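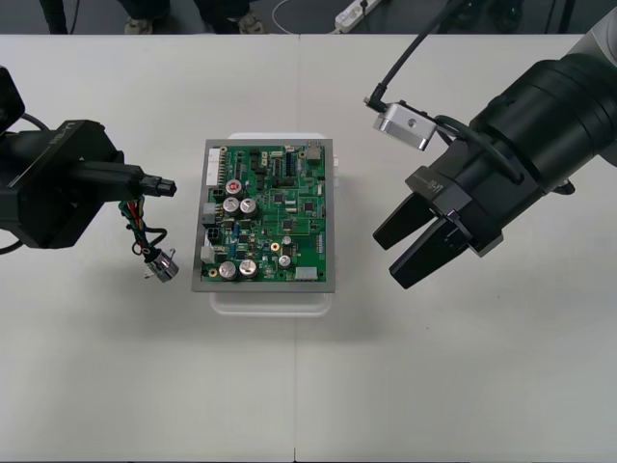
Most rings and fine chains can be cleaned at home with warm water, a drop of dish soap and a soft baby toothbrush. Set up on a light, plain surface where you can see what you're doing, and work over a tray with a rim, like the translucent white one on the tabletop in the photo. A small stone that comes out of its setting will roll a long way on a bare table.

Mix the soap into 2 cups of warm water and let the ring sit for 20 minutes. Brush behind the stone, where hand cream builds up, then rinse in a second bowl. Never rinse over an open drain. Pat dry with a lint-free cloth and leave it out for an hour before it goes back in the box.

Pearls, opals and turquoise should not be soaked at all. Wipe them with a barely damp cloth – no soap, no brush. The same goes for anything glued instead of set in prongs.

For a knotted chain, lay it flat, put a drop of baby oil on the knot and loosen it with 2 sewing needles. Wash the oil off afterward.

Check the prongs every April or so. Hold the ring near your ear and tap it. If it rattles, stop wearing it and take it to a jeweler. Tightening a prong with pliers can chip the stone.

Store silver in a zip bag with the air pressed out.

Grażyna Jakubowski
Updated September 5, 2024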